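Unit 2 – Rules for carrying tasks in the home
Notes: Ieva Krūmiņa, room 509

Most house rules for domestic robots were written by people who have never carried washing through a bedroom. The Grovstead code says a load must be "held securely". I don't know what that means, and I doubt its authors do.

Try applying it to a plain laundry basket held by both sides of the rim, with clothes lying loose inside.

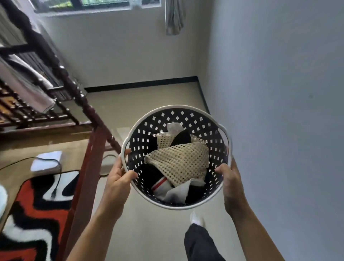
**Does a two-sided grip satisfy the code?**
On paper it does, but the code never says how far the load may tilt or how much floor must stay in view.

Trakent's draft is better – it asks for a clear path and bans walking over cables – though it still treats every floor as bare. Mark any rule you couldn't check with a tape measure or a watch. I expect a long list.

### Setting down

The Zulo guide wants 50 mm of clear surface on every side of the base. Fine for a worktop. Deolinda Louro's objection (reading pack, p. 513) is that homes offer stools and chairs, and a rule that rejects them all will be ignored.
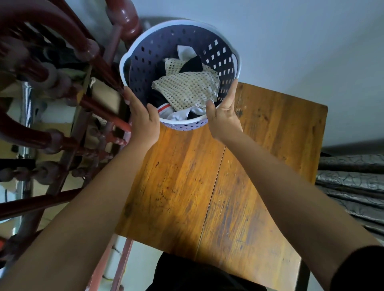 *Fig. 2. Basket held in both hands over a wooden stool top.*

For September: rewrite the Zulo clause in two sentences. "Appropriate" and "safe" are not allowed.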